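Section 4. Recording Demonstrations

4.1 Purpose of this section

This section covers the recording of pick-and-place demonstrations with the Kimura hand-guided arm and the Hotico recording software. It assumes that the arm has been mounted and leveled (Section 2) and that the wrist camera has been focused and calibrated (Section 3). Training a policy from the finished set is covered in Section 6.

A demonstration is one complete recording of one task, from the start pose to the release of the object. The software calls this an episode. Each episode holds the wrist camera stream, the joint positions, the gripper opening and a text label.

4.2 Before you start

1. Turn on the arm controller and wait for the steady green light.
2. Start Hotico Recorder on the workstation and open the project file.
3. Check that the wrist camera view shows both fingertips with the gripper fully open. If only one fingertip is visible, repeat step 3.4.
4. Wipe the tabletop with a dry cloth.
5. Set the room lights to the level used for earlier episodes in the same set. Close the blinds.
6. Confirm that the free disk space shown in the status bar is at least 16 GB.

CAUTION: Keep hair, sleeves and lanyards clear of the wrist joint. The arm can move under its own power when the Home button is pressed, even in hand-guided mode.

NOTE: Small marks and specks on the tabletop do not need to be removed if they do not come off with a dry cloth. Do not use solvent. A change in the finish of the surface affects the images more than the marks do.

4.3 Placing the object

1. Press Home. The arm returns to the start pose and the gripper opens fully.
2. Place the object by hand inside the work area. Vary its position and angle between episodes. Do not line it up with the gripper every time.
3. Move your hands out of the camera view.
4. Look at the live view. The whole object should be visible, and neither finger should touch it.

For objects with a clear front and back, such as shoes, the set must include episodes with the toe toward the gripper, with the toe away from it, and at angles in between. Enter the direction in the Pose field before recording. The software does not fill it in.
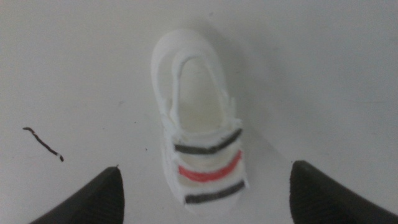

Figure 4-2. Wrist camera view before the approach. Striped white shoe, toe toward the gripper, fingers open.

Pale objects on a pale table are harder to separate from the background. Do not raise the camera exposure to brighten the view. The object in Figure 4-2 is told apart from the table mainly by its shading, its cream interior, the stripes and the gray shadow on its right side, and a brighter exposure weakens the first and last of these. Leave exposure locked at the value set in Section 3.

4.4 Recording an episode

1. Type the task label, for example "pick up the shoe and place it in the tray". Use the same wording throughout a set. Spelling differences are stored as separate tasks.
2. Hold the guide handle with a light grip and press the foot pedal once. A short tone marks the start.
3. Wait 2 seconds without moving the arm.
4. Guide the gripper toward the object in one smooth motion.
5. Stop with the fingers on either side of the part to be grasped. Close the gripper with the thumb switch.
6. Lift straight up, move to the target and lower the object until it rests on the surface.
7. Open the gripper, raise the arm clear and press the foot pedal again. A double tone marks the end.

NOTE: If the first grasp slips, you may try once more within the same episode. Mark it as Retry in the review window. Recordings with more than one retry should be discarded.

CAUTION: Soft objects can deform under full grip force. Set the force limit to Low for fabric and foam, or for any item whose material you are unsure of.

4.5 Reviewing and saving

The review window opens after each recording. Play the episode at double speed and choose Keep, Retry or Discard. Discard if a hand enters the wrist camera view, if the arm hits the table, or if the object leaves the view before the approach begins.

Kept episodes are numbered in order. Numbers from discarded episodes are not used again, so gaps are normal – the Farías test set, for instance, ends at episode 1106 and holds 1000 kept episodes.

Back up the session folder before closing the project. Copy the whole folder, including the calibration file. Episodes copied without it will load in the Nemov trainer but the camera pose will be wrong, and no warning is shown.

4.6 Common faults

Dropped frames in the review window: close other programs that use the camera, then unplug and reconnect the camera cable at the workstation end.

Gripper opening reads zero throughout: the finger encoder was not reset. Press Home, hold the thumb switch for five seconds and record again. Episodes already recorded with this fault cannot be repaired.

Arm feels heavy when guided: the payload setting does not match the fitted fingers. See Section 2.6.

Section revised 14 May 2019, S. Khalaf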